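Robot Manipulation, Practical Unit 4
Tabletop transfer of powders with a two-finger gripper
Notes prepared by Pak-hei Choi. Revised Dec 6, 2021.

These notes go with the second lab block. They assume you have done the Hadow arm exercises from August and can home the arm, load a pose file and stop a run without help. Read sections 4.1 and 4.2 before you come in; the rest can be read at the bench.

## 4.1 The task

The full task is to pick up a small cup, move it to the tray, and then use a spoon to transfer powder out of it. Each group works through it in stages and is marked on each stage separately. A group that completes the cup stage cleanly and never reaches the spoon can still pass the unit.

Stages:

1. Approach the cup and stop with one finger on each side.
2. Close, lift and hold.
3. Place the cup on the tray.
4. Return for the spoon, grasp by the handle, scoop.

The joint speed limit for all stages is 44 per cent of maximum. The limit is set in the Magagula controller file and must not be edited.

## 4.2 Approach and alignment

Work from the wrist view. The overhead view is useful for checking that the path is free, but it gives a poor reading of the gap on either side of the cup.

Bring the gripper in with the fingers open and the cup between them. The quantity to watch is the difference between the left gap and the right gap, measured in pixels along the line joining the two fingertips. Call this *d*. If *d* is positive, the cup is nearer the right finger. Correct sideways before moving any closer. Rotating the wrist to reduce *d* is a common mistake: it changes the closing direction and the cup will tip when the fingers meet it.

One finger may hide part of the rim. In that case fit the circle to the visible arc and estimate the centre from the fit. Do not use the centre of the visible region, as this pulls the estimate towards the open side.

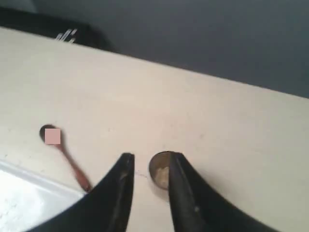
## 4.3 Segmentation of the cup

The cup has a dull brass or bronze-toned rim and a pale powder inside. The counter is cream. A threshold on brightness alone will therefore tend to join the powder to the counter, and the mask will leak across any gap in the rim. Use the rim as the main feature and fill inwards from it.

Two further points:

- Fine marks on the counter near the cup, such as a hairline, may be picked up by the edge detector. Reject edge segments shorter than 64 pixels before fitting.
- The black fingers give strong edges. Mask them out with the finger template supplied in the Musex folder.

## 4.4 The spoon

The bowl is dark and the handle is a reddish brown, so the two parts separate well by colour. Take the long axis of the handle as the grasp reference and close across it. Keep the grasp point away from the tip if the handle lies close to the tray, or the outer side of a finger will meet the tray rim on the way down.

## 4.5 Recording and hand-in

Log every attempt, including those stopped by hand. An attempt starts when the arm leaves the home pose. The log must give the stage, the value of *d* at closing, the result and a short remark. Cap each attempt at 210 seconds.

Save logs to the Ellmont share under your group number. Plots should show *d* at closing against result for all attempts at stage 2, with stopped runs marked separately. Code is handed in with the logs; the controller file is left out.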